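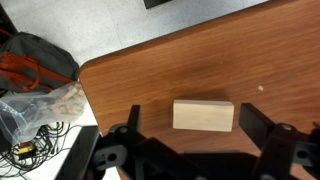
Plain block on the brown table, March

Got in a little after 9 and wiped the table down before doing anything else. The finish is holding up, though the grain hides crumbs so well that I always miss one. Ordered another set of blocks from Zivley last night. They sell them unfinished, and I want them left that way - paint chips and then I am sweeping it up for a month.

Coffee at 10. Read the Tedus catalog and did not order anything.

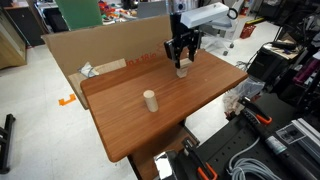 Blocks and table

The cylinder is the piece I like best of the lot. It stands up on its own and looks right next to the square ones. The big cardboard sheet is still up behind the table, the one with "10 x 18 in" printed in red. I keep meaning to fold it for recycling. The plastic bag back there can go too.

Wrote to Jia about felt pads for the desk legs. They quoted two weeks.

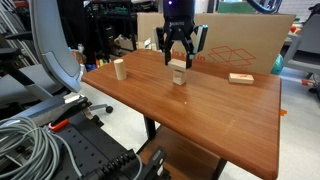 One block across another, cylinder to the left

A short T shape today. Tomorrow I would like to try something taller, maybe with the flat block as a base. I also need to find a box with a lid for all of this - the Zitodness one is too shallow. Home by 2, rain all the way.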